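Zellance 4 is out on iPad, and the layers are finally real

41 comments · 12 shares

pixelmoth
Downloaded it the minute it showed up and I've been poking at it all morning, so forgive me if this is a bit all over the place. Short version: I love it. Longer version follows.

For anyone who skipped version 3 (I don't blame you), Zellance is the photo editor that used to be the quick and dirty one. You opened it, you dragged three sliders, you got out. Version 4 keeps the sliders but puts a proper layer stack behind them, with masks you can paint by hand and go back to later. Every adjustment stays live. I closed a file, reopened it after lunch and my curves were still sitting there waiting for me!

The new brush engine is the other big thing. Edges on a mask used to come out crunchy, especially around hair, and you had to feather everything by eye. Now there's a fringe slider under the brush size and it does a really nice job on fur, grass, sweaters, all that stuff. I cut my dog out of a picture of the yard in a couple of minutes and I'd happily print it.

Things I haven't tried yet: batch presets, the Kerberg import, printing.

tallgrass
Can you still flatten on export, or does it force the new file format on you? Version 3 had that weird thing where it saved a sidecar next to every photo and filled up my cloud storage.

pixelmoth
You can flatten. Tap and hold on the export button and you get the old menu with JPEG, PNG and TIFF. The new format is the default but you can change that in settings, second page, way down at the bottom. Sidecars are gone, everything lives in one file.

tallgrass
OK that alone gets me to update. Thanks!

oldraw_dan
I'll be the grump. It's a nice update and I've got it installed, but the move away from the one-time price bugs me. I paid for version 2, I paid for version 3, and now the layers are behind a yearly plan. The sliders are still free to people who bought 3, fine, but the sliders were never the reason I was excited about 4.

And the memory use is not great. I opened a 292 MB TIFF scan of an old family negative and it sat on the loading wheel long enough for me to go refill my coffee. Kerberg opens the same file before I've put the pencil down.

pixelmoth
What iPad are you on? I've got an older Pro and my big files open pretty quick, though I'll admit I don't have any scans that size.

oldraw_dan
Base model, two years old. Which is what most people have!

sarkar_fan
Base model here too and I get the same wait on large files. Try turning off "build previews for all layers" before you open it. It's in the same settings page as the export format. My load time dropped to something I can live with.

I came over from Sarkar, by the way, and the thing I want to shout about is the history list. Sarkar gives you 40 undo steps and then you're out of luck. Zellance keeps the whole thing for as long as the file exists, and you can name a point in the history and jump back to it. I named one "before I ruined it" and have used it more than once already.

pixelmoth
Ha, I need one of those on every file I own. 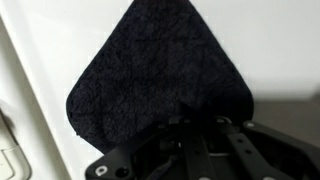
Anyway, more notes now that I've had some real time with it. The shadow recovery is much better than in 3. Dark fabric and black fur used to turn into a flat blob with purple noise the second you pushed the slider past the middle, and now it brings up the texture gently and leaves the blacks looking black. There's a separate control for how far into the deep tones it reaches. I keep mine low and it looks natural. Push it all the way and you get that gray haze every app gives you, so don't do that.

White backgrounds are handled better too. The auto exposure in 3 would see a bright backdrop and drag everything down to a dull gray. In 4 you can tap on the part that's supposed to be white and it holds it there while you work on the rest. I sell a few knitted things online and this is going to save me so much time.

The one spot where I'm still fighting it is the crop tool. They moved the straighten dial to the left side and my thumb keeps landing on the aspect ratio buttons. I've squared off more pictures by accident today than I have on purpose in my whole life.

oldraw_dan
The crop tool is a mess, agreed. At least we found common ground.

mellowbyte
You can move the dial! Long press on it and drag it to the other side. It took me forever to find and there's no hint anywhere in the app.

pixelmoth
WHAT. OK, that works. You've fixed my day.

mellowbyte
Happy to help. I've been in the beta since spring so I've got a pile of these. Some favorites:

Two-finger double tap on the canvas toggles the before and after. Single tap on a layer name lets you solo it. If you drag a preset onto a mask instead of onto the layer, it only applies inside the mask, and this is the best feature in the whole app if you ask me. You can stack them, too, so one mask can have a warm preset and a grain preset both sitting on it with their own strength.

Also there are 184 presets in the box now. A lot of them are very close to each other, but the black and white ones are lovely, especially the set called Sellenach. It has this soft contrast that reminds me of old newspaper prints. I've run half my vacation photos through it.

tallgrass
Just tried Sellenach on a foggy lake picture and yep, that's going on the wall.

quietcorner
I disagree a little on the presets. Sellenach is great, sure, but it's heavy on skin. Everybody in my cousin's wedding pictures looked like they'd been carved. I had to pull it down to less than half and then it was basically a plain black and white conversion. For people I still go back to Kerberg. For landscapes, yes, Zellance wins now and it isn't close.

mellowbyte
Fair. I almost never shoot people so I hadn't noticed. Have you tried putting it on a mask with the faces painted out? You can run a lighter one on the faces and blend the two.

quietcorner
I could, but that's a lot of painting for a wedding with over 6 people in every shot. I want one tap for that kind of job and layers for the special ones.

sarkar_fan
Batch with masks is supposed to come in September, according to the roadmap screen inside the app. If it finds faces by itself then your problem goes away. If it doesn't, well, we'll all be back here complaining.

oldraw_dan
A roadmap screen inside the app also promised us a Mac version last year. I'll believe it when I can tap on it.

pixelmoth
The Mac version is the one thing I'd pay the yearly plan for without blinking. I do all my sorting on the laptop and going back and forth is a pain. Right now I export the layered file, it syncs, and then I can't open it on the Mac at all except as a flat preview.

Speaking of the plan, since it came up: I did the math on my own use and it comes out cheaper than what I was paying for two other apps I can now delete. I get that it's different if Zellance was your only one. Dan, I do think they should've let people who bought 3 have the layers for a year. That would've been a nice thank you.

oldraw_dan
That's all I'm asking for. I like the app! I've been using it since it had one filter and a crash button. I just don't want to rent it.

mellowbyte
If it helps, the support form does get read. I wrote in during the beta about the brush lagging with the pencil tilted, and there was a fix in the next build. Write to them about the upgrade thing. More people asking can't hurt.

oldraw_dan
Sent one just now. Polite and everything.

quietcorner
Does the Kerberg import bring over your masks, or only the sliders? I've got years of edits in there and that's the only thing stopping me from switching for landscapes.

pixelmoth
Tried it for you just now on a handful of files. Sliders come over, crops come over, star ratings come over. Painted masks come over as plain layers, so they're there but you can't edit the brush strokes anymore. Gradients came in fine and are still adjustable. Spot healing came over on some files and not on others and I couldn't find a pattern to it.

Keep your originals where they are until you've checked, is my advice.

quietcorner
Thank you, that's super helpful. Gradients are most of what I use outdoors, so I might take the plunge this weekend.

tallgrass
Report back please! I've got the same question about Sarkar files.

sarkar_fan
Sarkar files don't import at all yet. You have to export TIFFs and start fresh. I did it for my best ones and left the others behind, and I kind of enjoyed redoing them. Some of my old edits were VERY orange.

Comments on this thread (3)

latebloomer: Updated because of this thread and the move-the-dial trick works on the iPhone too. So happy with the new brush.

inkandsalt: Still crashing for me when I rotate the iPad with the layers panel open. Anyone else?

mellowbyte: @inkandsalt yes, known one. Close the panel first, then rotate. It's on their list.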